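Diary > Winter > Kitchen table pages

Search this diary
Type and press enter

6 Feb 2021

Snowed in again, more or less. The plow came up the Hudalberg road before light and then the wind put everything back where it was, so I gave up on the idea of going down to town and made a second pot of coffee instead. I have been meaning to write up the soup business for days and this seemed like the morning for it.

So, the soup. Safta Pop finally gave me her sour soup recipe over the phone, after what must be three winters of me asking. I say recipe. It was a conversation with a lot of "until it looks right" in it, and she kept breaking off to yell at the cat. I wrote it all down on the back of the gas bill and then had to call Despina Nistor to translate half of it, and Despina disagreed with most of it (her family puts the lovage in at the end, Safta puts it in twice) and we ended up talking for an hour about her sister's divorce.

I made it on my own first. Too thin and much too sour, and I used the big pot so I had it for lunch and supper until I couldn't look at it. The second go was better! I let the carrots and parsnips sit in the butter a good long time before any water went in, and I used the smoked rib Nelu Filip dropped off at Christmas, which had been sitting in the freezer behind the peas. Next time less salt, the rib brings plenty. Also I need a bigger ladle, I'm tired of going in there with a coffee mug.

Mugo had the bone afterwards and has been lying on the kitchen tiles ever since like a dog in a painting. He's 38 kilos now, which the vet in Zivitz says is fine for him and I say is why my feet go numb at night.

The woodpile and other complaints

I counted on the wood lasting to the end of March and it isn't going to. Cyrill Bachmann says he can bring up another load once the road is decent, but he wants 1,160 for the whole winter's worth paid at once, and I said let me think, and he said don't think too long. He's probably right. The beech I've got left is under the tarp on the north side and frozen together in one lump, so every morning I go out and whack at it with the back of the axe. It was 18 below when I did it yesterday. My eyelashes stuck!

The upstairs window is dripping again too. I've stuffed a towel along the sill. Noel Bautista told me last July that the whole frame needed to come out and I nodded and did nothing, and he was very polite about it when I called him this week. He'll come look in spring. He asked how the book was going and I changed the subject to the soup.

(The book is not going. I've got 16 pages I like and a great many I don't. I moved the chapter about the ferry to the front, then back to where it was, and then I cleaned the oven.)

Evening

I read for a while after lunch, the Tinov letters, the ones Despina lent me. They're good but they make me feel lazy, he wrote to his brother every single day and fixed his own roof. I fell asleep on the one about the geese. When I woke up it was nearly dark and the stove was almost out and I had to do the whole business with the kindling and the old newspapers all over again.

Spent a silly amount of time after that on the long reddish-pink chopsticks, the whole bundle of them. I'm still hopeless with the things. Despina can pick up a single grain of rice with hers and does it just to annoy me. I tried with a dried bean and chased it under the dresser, and Mugo wouldn't get up to help.
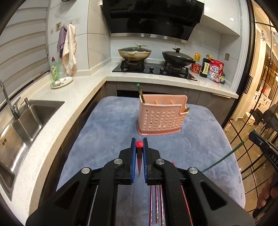

For tomorrow

Call Cyrill and say yes to the wood. Ask if he can stack it on the porch side this time.

Wring out the towel upstairs before it freezes to the sill.

Write back to Safta, a real letter, and tell her the second pot came out well. Leave out the first one. Ask her about the dumplings while she's in a giving mood.

Look for the bean.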